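Comparing two grippers on the same arm: a bench routine

This page describes how we compare two-finger grippers before one of them goes on an arm for good. It takes an afternoon if the mounts are ready. The two grippers used while writing it were the Drelton and the Junberg, but the steps are the same for any pair that fits your wrist flange.

What you need

One arm, both grippers, a wrist camera, and a set of objects you can replace if they break. Ours is toy food and kitchen things: a plate, an oval dish, a pitcher, and a mug with a handle. Keep the same set for both grippers. Obed Adjei keeps a spare of each in the drawer so a chipped rim doesn't end the test.

Step 1. Set the payload

Weigh the gripper with its adapter and cable. Type the weight into the controller before you move anything. Our Drelton came to 700 grams with the adapter. If you skip this the arm will sag or drift in free-drive mode and every grasp after that will be a little low.

Step 2. Lay out the table

Spread the objects out with enough space for open fingers to come down between them. Put at least one tall object and one flat one within reach. Mark their positions with a pencil so the second gripper gets the same layout.

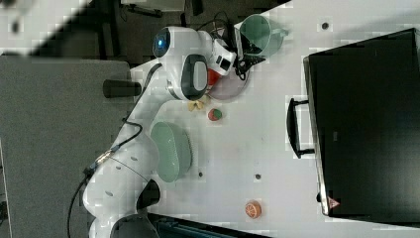

Check the cable next. Turn the wrist joint slowly to both ends of the range you plan to use and watch for the cable pulling tight or catching on a joint. Leave slack at the wrist and tie the cable down farther along the arm.

Step 3. Run the easy objects first

Start with the toy fruit. Five tries per object, same approach height, same closing force. A try counts as good if the object is lifted, held for five seconds and put down without falling over. Write down the misses in words. "Slipped on the left finger" is more use later than a zero.

Step 4. Check the approach to a rim

Round rims are where the grippers differ most. Bring the open fingers over one side of the rim, stop above it, and look at the wrist camera view before closing. You want one finger to go inside and the other outside. Keep the handle away from the fingers on the first tries, then turn the mug and repeat.
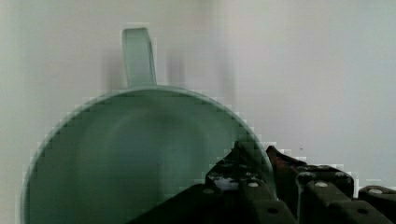
Step 5. Swap and repeat

Change the gripper, go back to Step 1, and redo the payload and the tool center point. Use the pencil marks. Ute Wunderlich wrote our log sheet, which has 26 rows per gripper, with the last row left for notes on the swap itself.

Reading the results

Compare object by object before you look at the totals. A gripper can score well on fruit and still be poor on rims. If the two are close, pick the one that is easier to take off and put back on.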